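Ultora open day, a thread (1/12)

Spent the afternoon at Ultora's open day over in Fultberg and my phone is full of notes, so you're all getting them. Robots! Free coffee! Let's go.
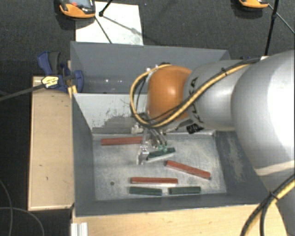 2/12
First stop was the bin picking cell, and I never really left it. Blocks in a bin, robot picks up a block, robot puts it down someplace else, robot goes back for another. I stood there through two cups of coffee. My feet hurt and I regret nothing.

3/12
The arm is a KUKA and it's a lot bigger than I pictured for moving red and green blocks around. I figured they'd have some cute little desktop thing. Chiến Chu was running the demo and told me they use what's already bolted down, which fair enough, that's how my garage works too.

4/12
What I went to see was the gripper. It's got little green suction cups AND a metal finger on the same tool, so you can go at a block more than one way. I've only ever used plain suction at work (boxes, flat lids, boring stuff) and I had so many questions. Chiến was very patient with me.

5/12
The question I asked first: what happens when a block is sitting crooked? Flat ones are easy, the cups come straight down and you're done. A tilted one you have to meet at its own angle or you get a leak on one side and it drops. He said that's where most of their missed picks come from. Same as us, then – felt weirdly good to hear.

6/12
Second question: how does it decide which block to go for? Short version, it scores every spot it thinks it could grab and takes the best one. Long version involved a whiteboard and I lost the thread about halfway down. If somebody else was there and wrote it down, please send it to me!

7/12
Numbers for the number people. They'd logged 3061 picks on this setup before the doors opened. The goal had been 3000 so they were pretty pleased with themselves. The first 2000 were all done with one block color, and they only mixed in the second one after that.

8/12
A kid next to me asked if it ever gets bored. Chiến said no but he does. Then the kid asked if she could tip the bin over and start again, and I have to say I was also hoping for a yes. (It was a no.)

9/12
Small stuff I liked because I'm that person: the cables. They run down the outside of the arm with a nice big loop of slack by the orange joint, and a couple of zip ties to keep the bundle together. We had ours way too tight last year and chewed through one in December. I'm redoing it with a loop like that as soon as I can get the line for an hour.

10/12
Also the bin floor is properly scratched up and the divider has a patch scraped raw. I love seeing that at an open day. Somebody at my old job would have made us repaint it the night before. Leave it alone, it's a bin!

11/12
There was a talk at 3 from the Bakhtiari people on safety fencing, which I caught the second half of. Good slides, tiny room, very warm. They said nearly 64 folks had signed up and I believe it, I was standing in the doorway with my coat over my arm. The handout is supposed to go up on their site. The bit on where to put the reset button was worth the squeeze by itself.

12/12
Missed the Kedholm conveyor tour completely, it left while I was still back at the blocks. If you went, was it any good? Did they run the new merge section or just talk about it? Chiến says they're doing another open day in the spring and I'm going to try to bring two of the techs from my shift. Parking is around the back by the loading dock, don't do what I did and walk in from the main road.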